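Tatidwood Stacking Bin, Grey, Large

Price: £14 each, or £479 for a pallet load
Stock checked: 14/06/2021

Every maker of storage bins says theirs will last a lifetime. We have sold bins at Mollel since 1990 and have thrown plenty of them away, so take the claims below with the same pinch of salt that we do.

Tatidwood calls this one "unbreakable". It is a decent, thick-walled bin with a flat floor, and it costs less than the Fokwood one it replaces on our shelves. The maker says you can stack it 4 high when full. We would stop at three, and keep the heavy stuff at the bottom — whatever the leaflet tells you.

The open top is handy if you reach into the bin all day. It is less handy in a dusty shed, and the lid is sold separately, a habit we wish makers would drop. 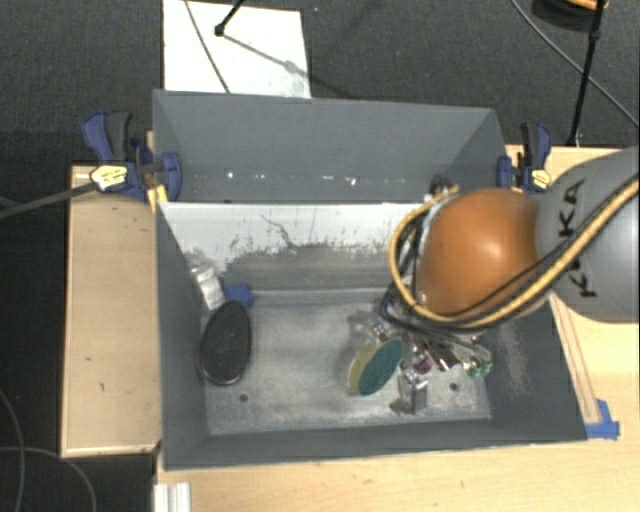 What we are less sure about

The "frost-proof" label comes with no test figures. We asked and were sent the same leaflet again. Keep it indoors over winter.

The Trustton wheeled base is said to fit. It does, but with a bit of play at the corners.

Delivery and returns

Next delivery due in August. Unused bins can come back within 14 days. You pay the carriage.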